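Home Work Notes Sound Contact

November — by Nantana Nakpan

Preparing a music loop for a browser game

These notes cover the method I used on the Stullard campaign game, where one short piece of music repeats under the race section. Any audio editor that shows individual samples will do.

1. Set the tempo and length first. Stullard runs at 80 beats per minute in four-four, so a bar lasts exactly three seconds. Eight bars give a 24-second loop. Write the length down and give it to the programmer before composing anything.

2. Write past the end. Play the eight bars twice in the sequencer and export both passes as one uncompressed file. The second pass contains the reverb and cymbal tails left over from the first.

3. Cut the second pass only. Place the start marker on the first beat of bar nine and the end marker exactly 24 seconds later. At 48 kHz that is 1,152,000 samples. Type the figure in; do not drag. 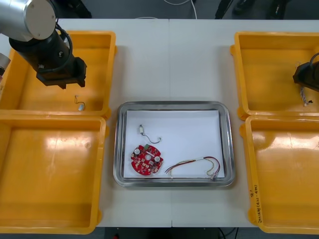 Notes, issue 7

4. Check the join. Zoom in on both ends of the cut file. If the waveform steps at the join, apply a fade of 2 milliseconds to each side. Longer fades are heard as a dip in level.

5. Export to Ogg or WAV. MP3 encoders add padding at the start and end, and many players leave it in as a gap. If MP3 must be used, set the loop points in code and skip the padding.

6. Load the file into a decoded audio buffer with looping switched on. A plain audio element may pause briefly at the repeat — this varies between browsers.

7. Leave it running for around 100 repeats while doing something else. Faults at the join become obvious, and so does any melody that is too busy to repeat.

Sound effects are kept in separate files and started by game events. Keep them out of the loop.

Comments (3)

Kohei Hirose: Step 2 fixed a click I had been blaming on the encoder. Does it work with a tempo change inside the loop?

Nantana Nakpan: Yes, provided both passes have the same change. Work out the total length from the tempo map.

Durkesard: WAV was too large for our page. Ogg was fine.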